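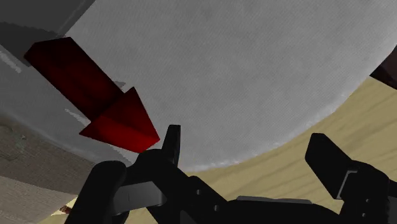
Slide 4. Wrist view in simulation, with the red arrow drawn into the view.

Good morning. My name is Cauã Lopes, and I will present the work I did with Gumaro Huerta at Irkent. (Wait for the microphone. Speak slowly.)

Let me start with the question. When a policy looks only through a wrist view, a big object near the fingers can fill most of what it sees. On the slide, the large gray round shape takes much of the space, and the table is visible only at the side. How can we tell the policy where to attend, without a long sentence?

Our method, which we call Skarnon, uses an arrow. It is a solid 3D object placed inside the simulator, so it has faces and shading like the other things. On this slide the tip points down toward the upright black prong of the gripper. (Point at the tip. Pause.)

The arrow has no collision body. The gripper can pass through it, and the physics is the same with it or without it. Last time somebody asked me this twice, so please say it clearly.

We trained 2 policies on the same 204 demonstrations. One received the arrow in the wrist view, the other received the same direction as numbers. Both had the same network and the same training time. We tested them on 4 tasks from our Livell set.

Result: the policy with the arrow was better on three tasks. On the last one, the drawer, it was a little worse, and we do not yet understand the reason. Gumaro thinks the arrow hides the handle at the moment of contact. I am less sure. We will repeat this test with a thinner shaft.

(If there is time: explain how the color was chosen. If not, go to the next slide.)

Limits. Everything I show today is simulation. We began tests on a real arm in May, but I have no numbers for you yet. Please do not promise a date here.

Next slide: drawer task, both policies side by side.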